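Order Desk Coordinator (full time)
Primell Wood Oils and Waxes
Location: on site, second floor office
Reports to: Verena Aebischer, Sales Office Manager
Hours: 40 per week, Monday through Friday, 7:30 a.m. to 4:00 p.m. with a half-hour unpaid lunch

Primell makes oils, waxes and soaps for wooden floors, countertops and furniture. We sell to flooring contractors, cabinet shops and hardware stores, and a smaller part of our business goes to homeowners who order by phone. We have 83 employees. The order desk is a team of four, and one position is open after a transfer to purchasing.

What the job is

You will take orders by phone and email, enter them, check them against stock and price lists, and pass them to the warehouse. Most of our customers order the same few products every month and know their item numbers. Others have a tin with no label and a floor they would like to match. You will deal with both kinds every day.

Our largest product line is Safavi, a hard wax oil sold in several sizes and tints. Daltine is our floor soap. Questions about which one goes on what, and in what order, make up a good part of the phone traffic. We will train you on this. You do not need to know anything about wood finishes when you start.

Typical duties:

Enter and confirm orders the same day if received before 2:00 p.m.
Quote prices and lead times from the current list
Prepare return authorizations and credit requests
Tell customers about backorders and offer a substitute where there is one
Send safety data sheets and application guides on request
Keep customer addresses, tax forms and contact names up to date
Cover the front counter one afternoon per week for pickup orders
Help with the yearly inventory in April

Orders over 500 dollars from new accounts need a credit check before they ship. You will start the check and Mathias Steiner in accounting will finish it.

What we are looking for

High school diploma or equivalent
At least one year of work in customer service, order entry, dispatch or a similar job
Clear spoken and written English
Comfortable typing while talking on the phone
Basic spreadsheet skills – sorting, filtering, simple formulas
Able to lift a 16-pound case from the counter to a cart

Spanish or French is useful but not required. We use an order system called Clirance, and we do not expect applicants to have seen it before. Experience with any order or inventory software is a plus.

The oils have a smell, and you will notice it at the front counter more than in the office. If you are sensitive to solvents or citrus oils, please ask to spend a few minutes in the building before you accept an offer.

Training

Your first two weeks are spent alongside Emiko Higuchi, who has the longest service on the order desk. You will listen to calls, then take them with her on the line. In the third week you begin handling your own accounts, starting with the hardware stores. You will also spend two mornings in the application room with Ottmar Dreßler, where you will put oil and wax on sample pieces yourself. Customers ask how long to wait between coats and how much to wipe off, and the answers are easier to give once you have done it. 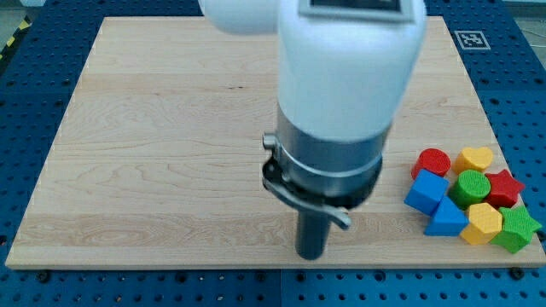
Wooden board on a blue work table.

Wear old clothes on those two mornings. Gloves and aprons are provided.

Pay and benefits

This is an hourly position, paid every two weeks. The starting rate depends on experience and will be given to you in the first phone call, before any interview is scheduled. Benefits begin after 60 days and include medical and dental insurance, a retirement plan with a company match, paid vacation, paid sick time and an employee discount on all products. Parking is free. The bus stops at the corner, and the walk from there has no sidewalk on the last block.

Overtime is rare outside the spring season. When it is needed, it is offered first to people who want it.

How to apply

Send a resume and a short note to Niilo Kemppainen in the personnel office. The note can be a few lines. Tell us what kind of customers you have worked with and when you could start. You may also drop off a paper application at the front counter during business hours.

Applications are due Monday, March 9, 2026. We will call selected applicants within one week of that date. There is one interview, in person, with Verena and one member of the order desk. It includes a short exercise in which you enter three orders from handwritten notes. All applicants will get an answer by email, including those we do not interview.

Primell is an equal opportunity employer. If you need an accommodation to apply or to interview, tell Niilo and he will arrange it.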